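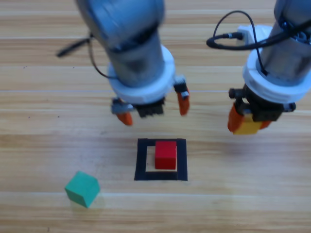 Bench top, light wood, with a black square outline on it.

Jobs fair — hall check before doors
Checked by Kartini Sutanto, copy to Remo Eberhard
September

Main entrance — OK. Ramp down, mat taped. Left-hand door sticks, needs a shove.

Fire exits — OK at back. Side exit had Marchand's banner stand across it, moved. Told them twice.

Capacity — 700 max in the hall at one time. Clicker at the door, Yaroslav Dovhaniuk has it till lunch.

Extinguishers — in date. One by the CV advice desk missing its sign. Larasati to print one.

Cables — FAIL first time round. Cedosus stand had an extension lead across the walkway. Covered now, rechecked, pass.

Employer stands — 84 booked, all on the plan. Plostolar want to swap with the care agencies, said no, plan is already printed.

Interview booths — 10 up. Panels wobble in the end one, dont use until feet are fitted.

Seating — OK. 100 chairs in the talks area, rows linked. Aisle a bit tight near the front, pull back one row.

First aid — Siu-fong Tang on duty, kit checked, eye wash low but not empty. Reorder.

Jobseeker sign-in — forms with bank or NI details must NOT be left on the desk. Found a pile from the last fair in the drawer. Shredded.

Lighting — two tubes out over the apprenticeships corner. Reported, no date yet.

Toilets — accessible one OK, alarm cord was tied up, untied it.

Still open: booth feet, exting. sign, tubes. Recheck 9.30am with Remo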